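Herbarium and Nomenclature Forum
Board: Type material and specimen loans

Collection locality on labels for cultivated plants

Hamdia Yilma wrote:
Apr 8, 2022
Members are asked to comment on the labelling of orchid sheets prepared from plants in cultivation. The Cisedley herbarium has received 11 sheets on which the nursery is given as the locality and the wild origin is omitted. I propose that such sheets be returned to the sender for correction.

keronier_desk wrote:
I do not support returning them. A note of determination may be added by the receiving institution, and the original label should remain untouched.

Hamdia Yilma wrote:
A note cannot supply a locality that was never recorded. Three of the sheets are duplicates of material held at Grelari, where the labels are complete.

Bontu Birhane wrote:
The matter may be placed before the June meeting at Araya.
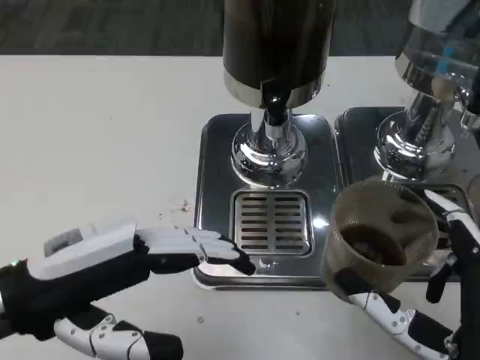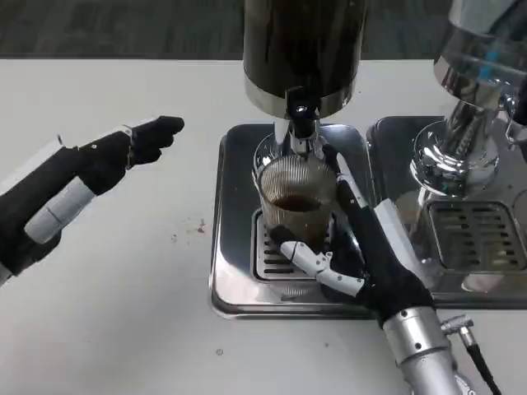

Drinks dispensers, refreshment table

Papers should be submitted in advance. Loan requests will not be taken on the day.

grelari_loans wrote:
We can confirm the duplicates. Two carry the collector's field number and the third does not, so I would be cautious about treating all of them as one gathering.

keronier_desk wrote:
That supports my position. Correction by the sender would conceal the difference.

Hamdia Yilma wrote:
I accept the point as regards the third sheet. My proposal stands for the remainder.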